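Saturday, May 25, 2019

Setting up the new work table

The old table went out in February. It had a burn mark near one corner and a leg that never sat right, and after 11 years of folding paper on it and propping it up with bits of card, I was done. Remo Koller took it for his shed, where he keeps seed trays on it now.

I wanted a white top this time. Most of what I do at a table is cutting and sorting ribbon, webbing and edging tape, and on the old dark surface I could never see the frayed ends until I had swept them onto the floor. White shows everything. It also shows pencil marks, so I keep an eraser in the drawer.

I ordered it from a small shop in Tillport. Delivery took 3 weeks longer than they said, but the top came in one piece with no chips. Jonas Reisinger helped me carry it up. We had to take the door off its hinges, and then we had to take the handle off the door, for reasons I still don't follow.

The wall was the other decision. I had shelves planned for it, all the way up, and I drew them out twice. In the end I left the wall plain. It is made of big pale panels with dark seams between them, and I like having nothing to look at behind the work. The shelves went on the opposite side of the room, where the rolls stay out of the light.

For anyone doing the same kind of sorting, my routine is short. Measure first, cut second, and put the roll back before you pick up the next one. I used to leave six rolls out at a time and they would end up in one knot. Short pieces go in a shoebox. Anything too short to go around my wrist gets thrown out, although Rokeya Sivakumar takes those for her bookmarks when she remembers to ask.

I still need a better lamp. The one I have throws a shadow right where I cut, and clamping it on the other side means the cord runs across my lap. Roswitha Bühler has offered me hers, which is heavy and has a long neck. I will try it next week and see if it reaches.

The floor also needs doing, but that can wait until the boxes are gone. 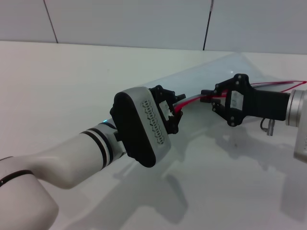
A strip held by one end over the white top, with the plain panels behind.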